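Sotville Community Kitchen: progress report to the Foltar Fund
20 January 2025
Prepared by Nathalie Willems

The cookery classes have now run for two terms, which is one more than our neighbours at the Ramska hall were prepared to bet on. We have had 33 people enrol, of whom 20 finished the full course. Those who dropped out mostly cited shift work, apart from one gentleman who felt that lentils had been misrepresented in the leaflet.

Spending is close to plan. The overspend of £303 is nearly all gas. Our original budget assumed that the ovens would be switched off between sessions, and the ovens had other ideas until the thermostat was replaced in the autumn. The invoice is attached, along with the first invoice, which was for the wrong thermostat.

The recipe booklet is behind. Mr Beneš has written six of the soups and none of the main courses, and regards this as a finished work. We have agreed that he will keep the soups and the evening group will do the rest. Several of the evening group's recipes still measure flour in mugs – we are trying to establish which mug. 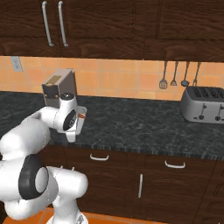
Kitchen counter with a small grey appliance, computer rendering.

Work on the kitchen itself is limited to what your grant covers: new shelving, a second sink and somewhere to put the bins that isn't the fire exit. The shelving is up. The sink has been delivered and is living in the corridor, where most of us have now met it with a shin. The plumber has given us a date in April and sounded as if he meant it.

Attendance at the lunch club is steady, though it dips whenever the bus is diverted. We asked the bus company for advance warning and received a very courteous letter explaining where to find the old timetable.

For the next period we plan to finish the booklet, fit the sink and start a short course on cooking for one. We would like to move the unspent printing money across to cover the gas, if you are agreeable, and will hold off until we hear from you. Receipts for the second term are in the blue folder, except the greengrocer's, which got wet and has been copied out by hand.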